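MEDIA RELEASE
For immediate release

Skanport opens equipment planning program to small packers and gift makers

January 13, 2023 - Skanport today opened bookings for Trulter, a planning program for small manufacturers who want to cost out a robot cell before they sign for one. First intake starts in February. 19 places, one per business.

Trulter is aimed at shops with no engineer on staff. Candle makers, florists, hamper packers, small-batch food. Each business gets a simulated version of its own work table, a budget sheet covering the first 3 years, and a sit-down session with a Skanport planner to go through both. The fee is $2,000 flat. It's credited in full against any cell ordered through Skanport later, but there's no obligation to order and no minimum spend.

"We kept getting calls from people who had already bought the arm," said Nima Parsa, who heads equipment planning at Skanport. "Lovely arm. Then they find out the bench is too low, the guarding isn't in the quote and the electrician can't come till autumn. We'd like to get the call a bit earlier."
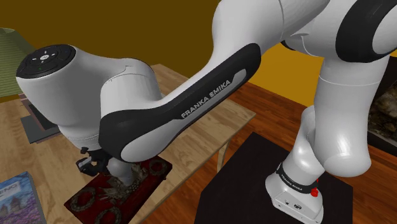
Budgeting for a cell starts with the table, according to the program notes. Before a business asks for a single price it fills out a bench form: height, depth, what lives on the bench all day, who else needs to reach it. The layout then gets built in simulation with the gear under consideration. In the render released with this announcement a Franka Emika arm sits on its own black platform beside a light wood table, the gripper just above a dark red tray with woven rings and dried twigs on it. That platform is a line in the budget sheet. So is the tray. Parsa says mounts and trays are the two items most often missing from quotes his team is asked to check, and a planner will go back to the supplier for both if they aren't listed.

The budget sheet itself was written by Sabina Charvát, formerly in purchasing at Golob. It runs to one page for the purchase and one for everything after. Delivery and lifting, floor fixing, power, guarding, risk assessment, operator training, spare fingers for the gripper, software renewals, and what it costs to have the line stopped while the thing goes in. There is a row for selling the equipment on at the end, which can be left at zero and often should be.

"People budget for the machine and forget the fortnight," said Charvát. "If your packers are standing there on full pay while somebody waits on a bracket, thats a cost. Write it down. I also want to see a leasing quote next to the purchase quote, every time, even if you're sure you hate leasing."

Rental comparisons are done through Hetent, which will hold its quoted rates for program members until thier final session. Members can bring quotes from any other supplier as well. Skanport will mark them up on the same sheet, no extra charge.

What members recieve:

Bench form and one planning call
Simulated layout, up to two revisions
Budget sheet, purchase and lease versions
Closing session with a planner, in person or by video
Written list of questions to put to suppliers

Extra revisions are $600 each. Travel to sites outside the metro area is quoted seperately and agreed before anyone gets in a car.

Not included: safety certification, electrical work, programming of the finished cell. The planner can say what those are likely to involve but won't sign off on them. Businesses that already own an arm can still apply, bring the manual and the invoice.

Applications are by the short form on the Skanport site. Places are filled in order of completed bench forms, so a half-finished one doesn't hold a spot. Second intake dates to be confirmed once the first group is through.

Media contact: Nima Parsa, Equipment Planning, Skanport. Interviews by phone or at the office, mornings preferred. Render available in higher resolution on request.

ENDS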